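Nostholm Fellowship: Questions from New Members

When do you meet?
Sunday worship starts at 10 a.m. in the main hall on Ngata Road. The midweek prayer hour is at 7 p.m. in the side room. Doors open half an hour before each.

Do I have to be baptized to join?
No. You can attend, sing, and join a house group without being baptized. Baptism is required before you vote at the annual meeting in November.

What is a house group?
Six to ten people who meet in a home to read a passage and pray. There are groups in Nostholm, Skuststead and Utow. Sulastri Liem keeps the list and will place you in one near you.

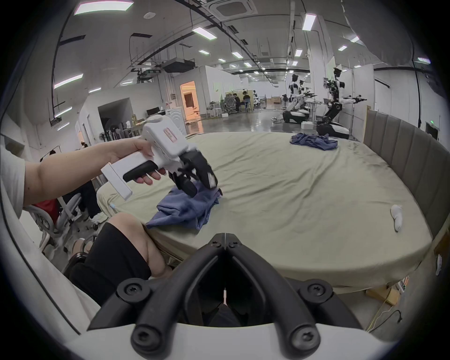

Blue clothing on a pale green fitted sheet.

Am I expected to tithe?
Giving is a private matter between you and God. We do not keep a list of who gives what. Last year the general fund paid out 2000 to families in need and 866 to the Utow mission.
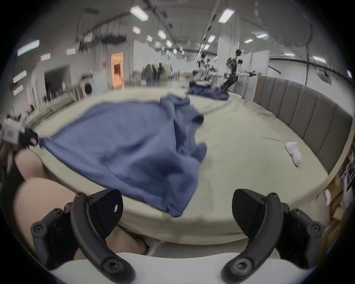 Can someone pray for me at home?
Yes. Fill in a card at the welcome table or call extension 957. Two members will visit at a time that suits you. They can bring communion if you ask for it.

What should I read first?
Most new members begin with the Gospel of Mark. It is short and can be read in one evening.
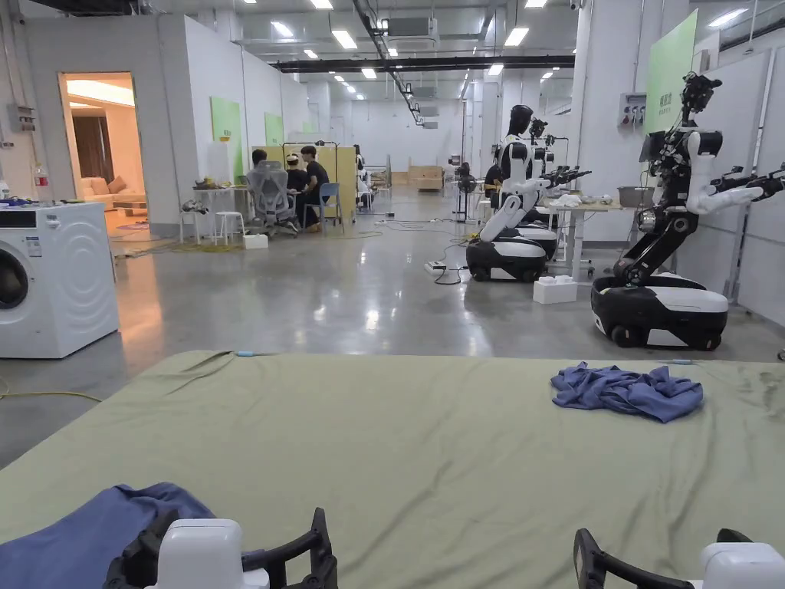 After Mark, go on to Acts and then the Psalms, one each morning. Your house group leader can lend you a study Bible.

Can my children take communion?
We leave that to parents. Talk it over with your child first, and with a pastor if you are unsure.

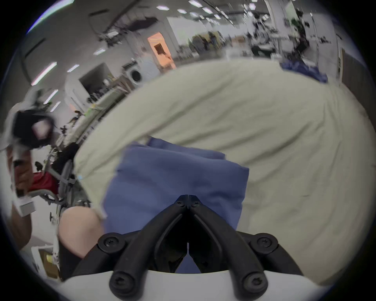 Black fingers closed at the tip, white base below.

How do I leave a house group?
Tell the leader or Sulastri. You can move to another group at any time of year.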